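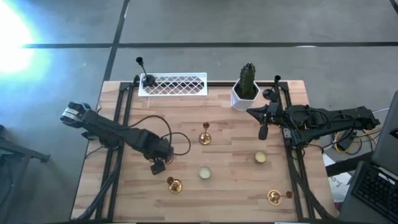
Home & Tidying

The candle things had taken over. I had holders in two drawers and a shoebox, and tins left from the Grundthorpe market in July. So I got them out on the table to sort.

Brass is easy enough. I use warm water, a drop of washing-up liquid and a soft cloth, then a little Nel polish on the flared bases — not too much, as it gets into the joins. I give it 20 minutes before buffing.

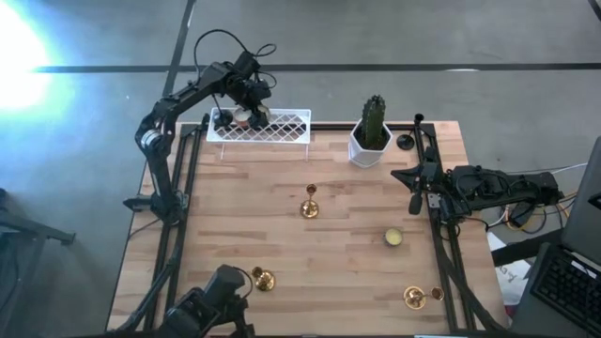

Tins are more of a nuisance. Wax sets hard in the bottom, so I put the old ones in the freezer overnight and push it out with a butter knife. Thulani Swanepoel swears by boiling water, but I've had that go all over the worktop. I ended up with nearly 470 grams of old wax, which I'll melt down for the shed.

The cactus is staying put. It gets watered once a month and seems content with that.
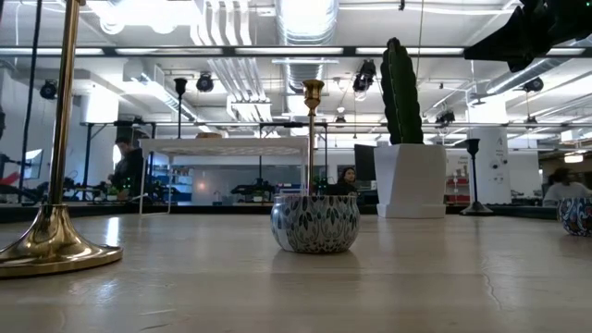 Patterned tin, brass candlestick and the cactus

Next job is the drawer itself, which needs a new runner.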